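3.2 Materials and procedure

The reading material was a set of printed product texts, collected in Skidavgate from shops, trade fairs and waiting rooms. We chose printed product texts for two reasons. First, adult learners meet such texts often in daily life, but they seldom meet them in the classroom. Second, the texts mix several kinds of writing on one page: a headline, a short paragraph of praise, a table with measurements, and small notes at the bottom. A reader must decide where to begin and what to skip, and this decision was the main interest of the study.

From the collection, 30 texts were kept. A text was removed when it had fewer than two full paragraphs, or when its main message could be understood from the headline only. The remaining texts had between 221 and 976 words. Ayantu Workneh and Amanuel Alemneh divided each text into reading units, working separately, and the differences were solved in discussion with the first author. Most differences concerned the tables. In the final version, one row of a table is counted as one unit, also when the row contains a full sentence.

The participants were adult learners from the evening courses of the Beyene language center. Each participant read two texts, one with the layout of the original and one where the same words had been typed again as plain paragraphs. The order was changed from one participant to the next. After the reading, the participant closed the text and told its content to the interviewer in the language of his or her choice. Bezawit Tamiru conducted the interviews in Amharic, and Delyth Phillips conducted those in English. We did not correct the retellings and we did not help with difficult words, except when a participant asked for the meaning of an abbreviation.

The retellings were written down and compared with the list of reading units. A unit was marked as recalled if its main content was present, even when the number or the name was wrong. This rule is more generous than the one used in our pilot study, where many correct retellings were lost because of one small mistake in a measurement.

Texts with both running text and tables are called mixed texts in the following. Figure 2 belongs to this group.

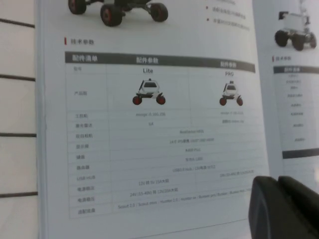
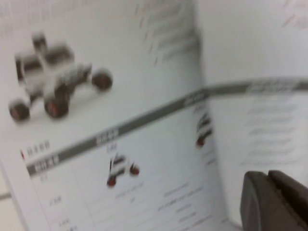
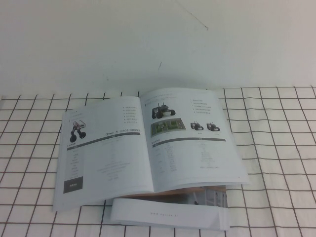
Figure 2. Printed product text of the mixed type. Top and middle: pages with pictures of wheeled vehicles. Bottom: open booklet on a cloth with a grid pattern.

3.3 Analysis

For each participant we calculated the share of units recalled in the original layout and in the plain layout. The units from tables were treated separately from the units in paragraphs, for we expected that the plain layout would help with the first kind and make little difference for the second. Headlines were left out of both groups. They were repeated by almost every participant, and to include them would make the two layouts look more similar than they are.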